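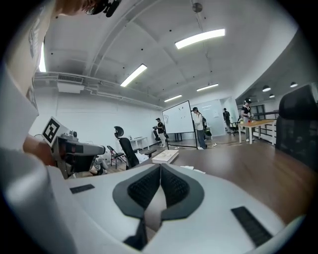

Main room, Postangate, looking down towards the whiteboard. Hand-held grippers in use.

STEDWOOD, POSTANGATE OFFICE
Workplace safety check, hand-held gripper work
Checked by: Nilmini Sikder
Date: April 1, 2021
Previous check: March

Before the boxes: I do the packing bench the rest of the week, so I've filled this in as someone who has to work with the things as well as walk round with a clipboard. Comments are longer than the form wants. Sorry Shiuli, you did say write what you think!

1. WALKWAYS AND FLOORS

1.1 Floor clear of bags and loose items
Action needed. Bags and bits on the floor along the left-hand side, a white plastic bag among them. When you're holding a gripper your eyes are on the tips and your feet are left to get on with it, so I'd like hooks or a low shelf on that wall.

1.2 Floor swept
Minor. A few small white scraps near the bottom of the whiteboard. I picked up the ones I could reach.

1.3 Room to pass between tables and chairs
OK if chairs get pushed in. People move about at the back while others are working at the big brown table, and that's fine as long as they go round the far side and say so.

1.4 Whiteboard wheels locked
Not locked when I tried them. Locked now (it takes a proper stamp).

2. HAND-HELD GRIPPERS

2.1 Casing free of cracks and sharp edges
OK on all 6.

2.2 Finger pads sound and firmly fixed
OK on 5.. no, correction, OK on all of them. I thought one pad was lifting and it was a bit of sticky tape.

2.3 Cables tidy
Action needed. A cable that hangs down near the trigger handle will catch on a chair arm sooner or later. Mine caught on my cardigan in March. Clips, please, or one of those curly leads like the old phones had.

2.4 Marker cards flat and clean
OK. Please wipe with the dry cloth, the blue spray makes the print go cloudy.

2.5 Weight and grip comfortable for the user
Mixed. Fine for the first half hour, then I feel it in the wrist and along the thumb. Two of the others said the same without me asking. A smaller handle would help those of us with smaller hands.

3. HEAD-WORN KIT

3.1 Straps and clips adjusted for each wearer
Action needed. We're still swapping them over in a rush and wearing whatever the last person left. If you lean over the table with it loose, it slides forward and you grab for it with the hand that's holding the gripper.

3.2 Cleaned between wearers
OK, wipes were there and the tub was almost full.

3.3 Breaks taken
Not really. The rota says a stop after every 4 runs. People carry on because Rondinow shows the day's total on the screen and everyone wants to see it reach 100. I've done it myself. Can we have the total hidden until the end of the shift?

4. LIGHTING, AIR AND SEATING

4.1 Lighting enough for close work
OK. The long ceiling lights do the job and I didn't notice any flicker.

4.2 Air conditioning
OK, but chilly if you stand still underneath the vent. Bring a jumper.

4.3 Chairs
The high-backed one with the headrest is lovely. The folding chair is not for long sitting and should go back in the cupboard.

4.4 Table tops kept clear for the task
Mostly. Notebooks and loose paper want moving before a run starts.

5. PEOPLE AND THE JOB

5.1 Staff know what the recordings are for
Partly. We were told our movements go to teach the Rondinow arms how to pick and pack, and that they'll go into the Selvanayagam building first. We weren't told what the pickers over there will be doing afterwards. I went round asking and got a different answer from each person, so I'm putting it on a safety form, as worry makes people careless too.

5.2 Training given before first use
OK for the day team. Evening team had the video only.

5.3 Anything better than before?
Yes, loads! Far less lifting. My back hasn't complained in weeks, and it's nice being asked how I'd pick something up after all these years of just doing it. I do miss talking though. You can't chat much during a run.

5.4 Anyone to speak to about problems
Shiuli Dissanayake, extension 6, or leave a note in her tray.

ACTIONS
Hooks or shelf, left-hand wall: Shiuli
Cable clips: me, I'll get them ordered
Strap fitting at start of shift: everyone
Hide the running total: Shiuli to ask
Talk for Selvanayagam staff: date wanted, please

Signed: N. Sikder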